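Wk 6 notes — table manners & the history of eating tools. Typed up fast, will fix later. Reading = Phuthong ch. 2 (Kanyarat Phuthong, the packet, NOT the big book).

## Where we left off

Last wk: knives at the table, why they got blunt. This wk: places where the knife never came to the table at all. Cutting done in the kitchen, food arrives in bite size pieces. Big point for the midterm — *who does the cutting* tells you who has labor to spare.

- earliest chopsticks probably for cooking, not eating. Reaching into hot pots, stirring, moving fuel
- eating grain w/ them comes later. Spoon did that job for a long time
- noodles + dumplings push the spoon aside (slowly, and not everywhere)
- Korea keeps the spoon for rice, metal sticks for side dishes
- Japan: shorter, pointed ends. Usual explanation is fish bones. Phuthong not convinced, see her p. 40 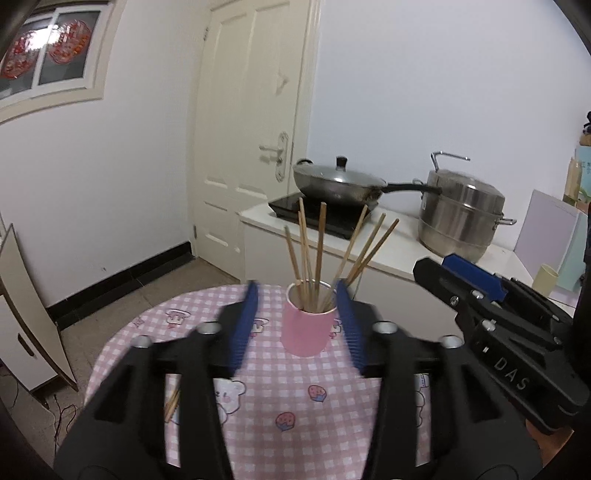
Length question. Someone asked why Chinese ones run longer — standard answer is shared dishes in the middle of the table, you need reach. Works OK but careful: shared dishes are also normal in places with short ones. Don't write "because of sharing" on the exam and stop there. Give the counter case.

Thailand is the odd one & gets its own section in the packet. Fork and spoon for rice dishes, fork pushes, spoon goes in the mouth. Chopsticks mostly for noodle soup. Hands for sticky rice. So three systems in one household, sometimes in one meal. The dish picks the tool.

## Rules and what they're for

Ppl always want the list of taboos so ok:

1. no standing them upright in a bowl of rice — looks like incense at a funeral
2. no passing food stick to stick (Japan, again funeral, bones after cremation)
3. no digging around for the good piece
4. no pointing

Note 1 and 2 are about death and 3 and 4 are about other people at the table. Different kinds of rule!! Phuthong calls them "borrowed" and "local" rules. Know both terms. A borrowed rule comes in from some other ritual and makes no sense without it. A local rule you could more or less work out by sitting there and being annoyed.

Compare w/ Europe: elbows off the table = local. Spilled salt = borrowed (probaby).
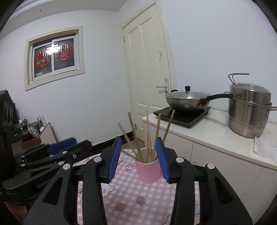 Disposables — short section, we ran out of time. Cheap wood, later bamboo, snapped apart at the counter. Start as a hygiene thing as much as a convenience thing: a new pair means no one else's mouth. Same argument later for paper cups and straws. Then the waste argument flips it and the reusable pair you carry in your bag is the polite one. Manners follow whatever people are worried about that decade.

Case study in the packet is the Prasertsri household diary, 159 entries, one family writing down what they ate and with what. Look for:

- when guests come, which tools change and which dont
- who gets corrected (kids, mostly, also one son in law)
- the June entries, where they switch back to hands for a while and the writer feels she has to defend it

Weak point of the source: she only writes down the odd stuff. Ordinary meals hardly show up. Same problem as etiquette books but backwards — the books give the rule and skip the practice.

## For next time

Read packet to p. 29 at least, further if you're presenting. One page response: pick a rule from your own family table, say borrowed or local, and defend it. No internet lists pls. Jadel group presents first, then Skarnum group, swap if you need to but tell me before class.

Terms: bite size cooking, borrowed rule, local rule, shared dish, practice vs. prescription (that last one is from wk 4, its still on the exam)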